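5th November. Tidy-up task, Trellow arm

Meifang and I on the bench, Hafiz in after lunch. Question still the same as in March: can it tidy up a mixed basket without a babysitter. Not yet I reckon.

82 tries logged under the new grasp scoring. Hard round stuff OK. Cloth is the pain, picks the right spot then drags half the pile along with it. Muchen wants the cloths out of the mix, I say leave them in, any kid's room has a jumper on top of everythign.

Dropped closing speed to 20 percent, seems kinder on the soft things. Didnt try the squashed cans at that speed.

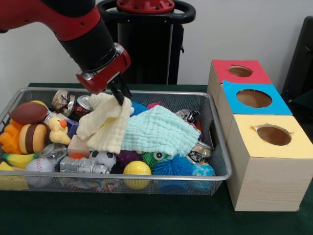
Also the release. Fingers open fine but fabric hangs on to the tips, so need a little shake before it moves off. Mingxuan has a script for that on the Harar machine, ask him. Fathima reckons folding by Christmas, told her she's dreaming.

To do: colour calibration, re-run from 559, new finger pads x 2.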